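We use cookies to remember your settings. Accept | Manage

Ticket 1784: line breaks lost in poems on the Grasbridge archive
Status: Resolved
Raised by: Elfriede Baumgart
Handled by: Melaniia Levchenko

17th March. Elfriede reports that poems pasted into the Werko editor lose their line breaks when published. Stanza gaps are kept, but each stanza runs on as one long line. She has found 92 poems with the fault. The preview looks right.

Tested with a sonnet in plain text. Same result. Pasting from a PDF makes no difference. 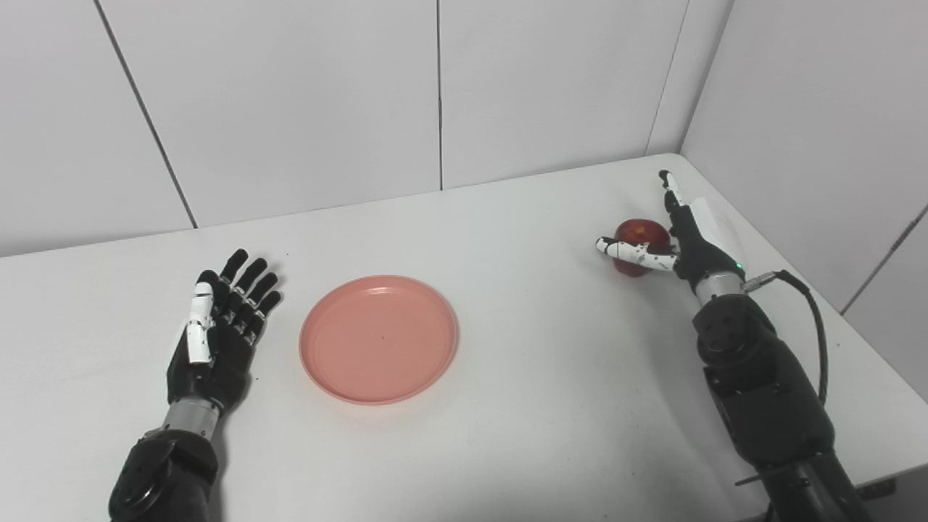 Switched the page template from Plastetti to the default and the breaks came back, so the editor is saving them properly. Plastetti has a setting called "tidy spacing", which joins any lines separated by a single return. It was turned on with the May update.

Turned it off and cleared the cache. Five poems checked, all correct. Indented lines are still flush left — that is a separate fault and has its own ticket.

Elfriede replied that the long ballad still stops after 600 words. This is the excerpt limit on the Boutros reading page. Limit removed for the poetry section only.

Elfriede confirms both are fine. Closed. ML

Recent tickets
Accents missing from poets' names
Footnotes out of order in translations
Audio readings will not play on phones
Indented lines shown flush left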